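November 5, 2023
Posted by: list member, Flumard node operators

> Since the June release my Flumard node falls behind every time the
> mempool fills up. Peers are set to 32. Is anyone running with fewer,
> and does the fee estimate still hold up?

I run two nodes on 1.4, one on Vallach hardware and one on a rented server. Both lagged with the default peer setting. The limit is disk writes: the new release flushes the index after each block, and a slow drive can't finish before the next one arrives. Lowering peers to 15 cut the load enough that both nodes stayed in sync.
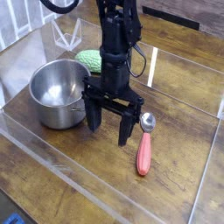

Does a lower peer count change the fee estimate? The estimate is built from confirmed blocks, so it stays the same once the node is in sync.

Set the cache to 500 MB before you restart. Leave pruning off if you serve Semwal wallets, as they ask for old blocks during a rescan and time out when the node can't supply them. The setting is read only at startup, and a reload signal does not pick it up. Check the log for the line with the cache size. If it still shows the old value, the config file in the home directory is taking priority over the one in /etc.

Comments

kelp_node: Same lag on my side. 15 peers fixed it, cache was already raised.

rtx9: Does this apply to the Drarker fork?

kelp_node: The flush code is shared, so it should.

Recent threads
- Semwal rescan stops at old blocks
- Drarker fork: build errors on 32-bit boards
- Moving the index to a second drive
- Fee estimate wrong after a reorg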